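Lockwood Home Skills and Tenancy Support Program
Progress report to the Asport Community Fund
Reporting period: second half of the grant year

Submitted by Vernon Melnyk, Program Manager

1. Purpose of the grant

The Asport Community Fund awarded this grant to help adults moving from temporary housing into their first independent tenancy. The program teaches the ordinary tasks on which a tenancy depends: reading a lease, reporting a repair, keeping a budget, and looking after a small apartment. Sessions are held at the Lockwood site, with follow-up visits to participants in the Trorkuten district once they have moved in.

2. Enrollment and attendance

The program enrolled 309 participants during the period against a target of 300. Together they completed 1,554 hours of instruction. Attendance was strongest in the evening groups, which begin at 6:30 p.m., and weakest in the Saturday group, where bus service from Trorkuten is limited. We moved the Saturday start time back by one hour in January and attendance improved, although it remains below the level of the other groups.

Sixteen participants left before finishing the course. Most of them had found work with hours that conflicted with the sessions. They have been offered places in the next intake, and seven have accepted.

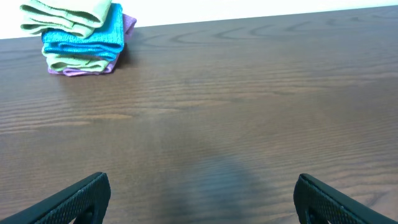

3. Lease and budgeting units

The lease unit was rewritten at the start of the period. Participants had told us that the earlier version spent too long on legal terms and too little on what to do when a heater fails or a deposit is disputed. The new version is built on four sample letters, which participants adapt and keep. Staff at the follow-up visits report that the repair request letter is the one most often used.

The budgeting unit is unchanged in content but now runs over three sessions. The additional session covers utility bills, including how to compare an estimated reading with the meter and whom to call when the two differ. Participants may bring their own bills, and a private appointment is available to anyone who prefers not to discuss them in a group.

4. Home care unit

The home care unit covers kitchen and bathroom cleaning, laundry, safe storage of cleaning products, and the prevention of mold. It was the unit most often requested in the intake survey. 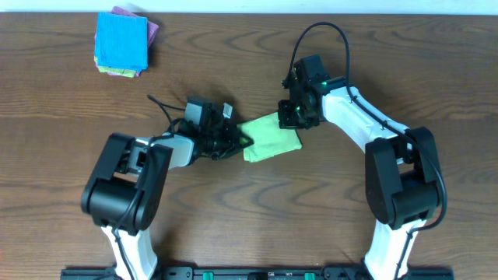 Written materials for this unit were too long, and several participants with limited English asked for something they could follow at a glance. The handout has been cut to two pages and now relies on color. Each participant chooses one cloth color for the bathroom, another for the kitchen, and a third for dusting, and writes the choice on the handout. A mixed set such as sky blue, pink-purple and light green serves well, as the colors are easy to tell apart even when the cloths are folded in a stack. The mold section has been kept in full at the request of the housing partner, Drirkix, whose property staff reviewed the draft.

5. Staffing

The second instructor post was vacant for the first five weeks of the period. Evening sessions went ahead as planned, but follow-up visits were delayed and the backlog was cleared only in the final month. The post is now filled, and the new instructor has completed safeguarding training.

6. Spending

Spending is within the approved budget. Salary costs were lower than planned as a result of the vacancy. We request permission to carry the unspent amount forward and apply it to bus passes for participants traveling from Trorkuten. A revised budget is attached to this report.

7. Next period

The main task will be to hold follow-up visits to the agreed schedule of one visit in the first month of a tenancy and one in the third. We will also translate the lease letters into two further languages, to be chosen after the next intake survey. Drirkix has agreed to provide us with tenancy status at six months for participants who give written consent, and the first of these results will be included in the next report.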